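I've been putting this thread off since November, but enough of you asked how you clear out a relative's house without losing your mind, so here goes. Settle in, it's long.

Background: my great-aunt lived in the same place in Leltside for most of her life and she threw away nothing. I mean nothing. Bread bags. Instruction booklets for radios she didn't own anymore. I got the keys, my cousins got the furniture (fine by me, have you seen my apartment?).

First thing I learned: do the paper last. I started with paper like a fool and lost an entire day reading letters on the stairs. Good letters though!! There's a whole feud with a neighbor over a hedge and I am firmly on my aunt's side.

Start with the bathroom. Old shampoo has no memories attached. You fill a bag, you feel great, you move on to the kitchen.

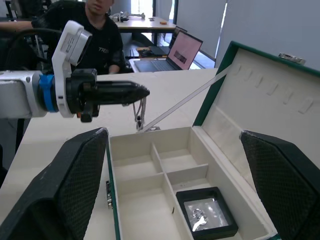

Posted by Freya Ackroyd

Jewelry gets its own post. Untangle the chains before you decide anything, because a knot of necklaces always looks like junk and you'll be tempted to toss the lot. Two pins and a drop of baby oil, good light, something on the radio.

And get the good stuff looked at by a person who isn't also offering to buy it. The first guy I asked said 300 for one brooch. The written appraisal came back at 2430. Same brooch! I had to go sit in my car for a bit.

Okay, books. The library took one box and was very polite about the rest. Roman Dudek (hi Roman) drove the other 11 boxes over to the secondhand place in Haworth and wouldn't even let me pay for gas, so I owe him dinner until the end of time.

Somebody asked about family fights. We had one, over a gravy boat. My rule now is that everybody writes down what they want before anyone walks in the door, and if two people want the same thing they talk on the phone. No texting. Texting is how you end up not speaking over a gravy boat.

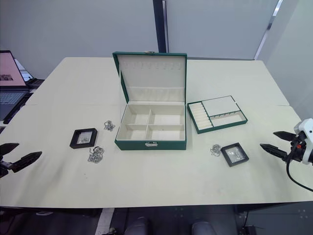 Last edited: 9:40 pm

Adding this because it keeps coming up in the replies: yes, I hired help for the garage. The dumpster and two guys for a morning came to 2857 all in, and I'd pay it again tomorrow. There was a chest freezer in there. We did not open the chest freezer.

Things I kept: the hedge letters, her terrible green raincoat, and a cookie tin of buttons I will never sew onto anything. My mom kept the gravy boat. Don't ask.

If you're in the middle of one of these right now, eat lunch. A real one, sitting down. My DMs are open if you want to complain about somebody's cassette collection.

Filed under: Home & Family, Decluttering, Threads

Contact | © Freya Ackroyd | Back to top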